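지원 티켓: 데스크톱 부팅 불가 (CPU 교체 후)
분류: 하드웨어 / 메인보드 및 프로세서
상태: 해결됨
접수일: 2023-03-25
담당: Gavmont 장비지원실

접수 내용
회계 쪽에서 쓰는 Dell 데스크톱이 켜지지 않습니다. 전원 버튼을 누르면 팬은 돌지만 화면이 나오지 않고, 몇 초 뒤 꺼졌다가 다시 켜지기를 반복합니다. 지난주에 프로세서를 다른 것으로 바꾼 뒤 이틀은 잘 썼습니다. 책상 위치를 옮기고 나서부터 증상이 생겼습니다. 모니터와 케이블은 옆자리 것으로 바꿔 봤는데 같았습니다.

1차 확인
전원 케이블을 뽑고 옆판을 열었습니다. 메모리를 모두 뺐다가 한 개만 꽂고 켰는데 증상이 같습니다. 슬롯을 바꿔도 같습니다. 전원공급장치는 예비품인 Zurnel 것으로 연결해 봤고 차이가 없었습니다. 메모리와 전원은 원인에서 제외하고 소켓 쪽을 보기로 했습니다.

쿨러를 분리하고 써멀 그리스를 닦았습니다. 무수 알코올과 보풀 없는 천을 썼습니다. 방열판 덮개 표면에는 갈색 기가 도는 얼룩이 조금 남았는데, 접촉에 영향을 줄 정도는 아니라고 보고 더 문지르지 않았습니다.
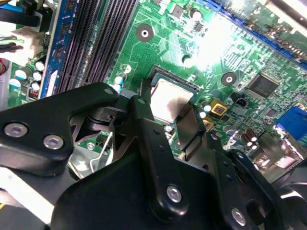 소켓 가장자리의 작은 삼각형 표시를 기준으로 방향부터 대조했습니다. 프로세서 쪽 표시와 모서리가 맞았으므로 거꾸로 꽂힌 경우는 아닙니다. 방향이 틀렸다면 처음 이틀도 쓰지 못했을 것입니다. 다음으로 볼 것은 안착 상태와 접점입니다.

2차 확인
고정 레버를 풀고 로드 플레이트를 연 다음 프로세서를 들어냈습니다. 소켓 핀을 확대경으로 줄 단위로 확인했고 휘거나 눌린 핀은 찾지 못했습니다. 다만 한쪽 모서리 핀 사이에 그리스로 보이는 것이 조금 묻어 있었습니다. 지난번 교체 때 들어간 것으로 추정합니다. 소켓 안은 천으로 닦으면 핀이 걸려 휘므로 접점 세정제와 부드러운 솔로만 처리했고, 마를 때까지 덮개를 닫지 않았습니다.

프로세서는 양 옆면만 잡고 세워서 들었습니다. 밑면 접점은 알코올로 닦았습니다. 덮개의 인쇄가 흐려서 모델명을 눈으로 읽을 수 없었기 때문에 규격은 구매 내역에서 확인했습니다. 이 보드의 지원 목록에 있는 모델입니다.

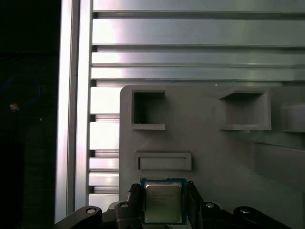

Zulkifli Halim
하드웨어 지원 담당

이전 작업자에게 물어보니 교체할 때 쿨러 나사를 한쪽부터 끝까지 조였다고 합니다. 그러면 압력이 한쪽으로 몰립니다. 거기에 모서리 접점의 오염이 더해져, 책상을 옮길 때의 진동으로 접촉이 끊긴 것으로 보고 있습니다. 확정은 재조립 후에 하겠습니다.

같은 증상으로 Nikzad 지점에서 지난해 September 건(9월 접수)이 하나 있었습니다. 그때는 보드를 바로 교체했고 소켓은 점검하지 않았습니다. 참고만 하십시오.

재조립 순서
1. 로드 플레이트와 고정 레버가 끝까지 열렸는지 확인한다.
2. 삼각형 표시를 맞추고 프로세서를 수직으로 내려놓는다. 누르지 않는다.
3. 손을 뗀 상태에서 네 변이 소켓 틀 안에 고르게 앉았는지 본다.
4. 로드 플레이트를 내리고 레버를 건다.
5. 써멀 그리스를 가운데에 소량 바른다.
6. 쿨러 나사는 대각선 순서로 조금씩 나누어 조인다.
7. 팬 커넥터를 꽂고 메모리 한 개로 먼저 켠다.

3번을 건너뛰지 마십시오. 한쪽이 떠 있으면 플레이트를 닫을 때 핀이 눌리고, 그 경우에는 보드 수리나 교체로 넘어가야 합니다. 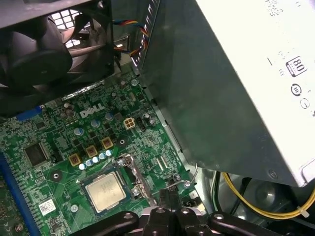
플레이트를 닫기 전에 주변 커패시터도 같이 점검했습니다. 윗면이 부풀거나 액이 샌 것은 없었습니다. 전원부 코일 쪽에도 그을음이나 냄새가 없어 보드 자체의 손상은 없다고 판단했습니다.

재조립 후 첫 시도에서 화면이 나왔습니다. BIOS에서 프로세서와 메모리가 정상 인식됩니다. 메모리를 원래대로 모두 꽂고 Stenis 부하 테스트를 5시간 돌렸습니다. 재부팅이나 오류 기록은 없고, 부하 중 팬 속도는 최고 2,140rpm이었습니다. 전원을 완전히 끊었다가 켜는 시험도 7회 모두 통과했습니다.

요청자 답변
자리에 설치해서 오전 내내 썼습니다. 꺼지지 않습니다. 전보다 팬 소리가 조금 큰 것 같은데 괜찮은지요?

담당자 답변
쿨러를 분리하면서 팬 커넥터를 다시 꽂았고 제어는 BIOS 자동 설정입니다. 문서 작업 중에 2,000rpm을 계속 넘으면 이 티켓에 답글을 달아 주십시오. 다시 열어서 그리스 도포 상태를 보겠습니다. 자리를 또 옮길 때는 전원을 끄고 케이블을 모두 뺀 뒤 본체를 세운 채로 옮기시면 됩니다.

처리 결과: 소켓 접점 세정, 프로세서 재장착, 쿨러 재조립. 교체 부품 없음.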